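Joanne Marsden
Thread, 2020-02-05

1/ Got my adult ADHD assessment results after a wait that began so long ago I had forgotten asking for it. Some notes, for anyone currently in the queue and refreshing their inbox. 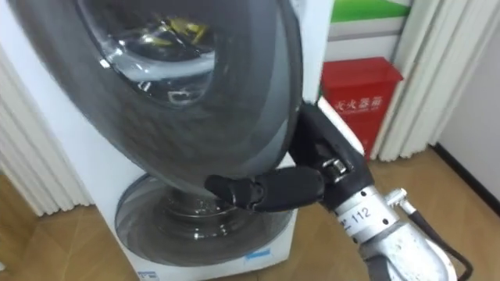 2/ The referral. My doctor sent it to the Bellamy clinic. Bellamy sent it back with a box unticked. She ticked the box. Total time spent ticking the box: a month and a half, plus one phone call in which I was asked to spell Pestwood, the town the clinic is in.

3/ The forms. You get a packet asking whether you have trouble finishing forms. It is very long. I returned mine with page nine missing and I understand this was considered informative.

4/ They also want your school reports, if you have them. My mother had all of mine in a cookie tin. Second grade: "Joanne would do well if she would join us." Fifth grade: "Joanne has a lot to say and most of it is about something else." I'd like both teachers credited on the final report.

5/ Somebody who knew you as a kid fills in a questionnaire too. My mother ticked "never" for everything and then wrote in the margin, "but she was always like that, so was I, so was my father." The psychologist read this out loud very slowly.

6/ The appointment. Two hours of talking and then a computer test where you press the space bar for every letter except X. I was sure I'd aced it. I had not aced it. At one point I was thinking about whether otters get cold.

7/ A thing I wish I'd known: they spend a good chunk of the time ruling other stuff out. Sleep, thyroid, anxiety, depression. I took this as a sign she didn't believe me. She said it's the normal way to do it, as a lot of those can look the same from outside and plenty of people have more than one.

8/ So if you're asked a lot about your mood, don't panic. Or do, and mention it, they'll write it down.

9/ The money part, for those who asked. I paid $369 after insurance. The first bill said $2,866. I called, and a nice man found that it had been coded as something else entirely. Please always call. I put off calling for weeks, see diagnosis.

10/ Result: ADHD, mostly inattentive type. I expected to cry or feel vindicated. I felt hungry and then I couldn't find where I'd parked.

11/ The crying was a few days later, in a pharmacy, over nothing much. I gather that's common. I'm thinking a lot about the version of me who owned 200 unread library notices and thought she was just a bad person with nice handwriting.

12/ People keep recommending apps. I've downloaded Plalent, which turns your to-do list into a garden. Mine is dead. I've also got Ralter, which buzzes until you do the thing. I now have a very good reflex for silencing Ralter.

13/ What has helped so far: one paper calendar on the fridge, and a friend on the phone while I open mail. She doesn't say anything. She's usually cooking.

14/ Medication chat is next week. I'm not taking advice on it from replies, however lovely you are. That includes you, Uncle with the magnesium.

15/ To the person who asked whether it's worth it in your forties: it was for me. Ask your doctor, keep a copy of whatever they send off, and check page nine.

16/ Also I numbered this thread in advance and thought it would be six posts.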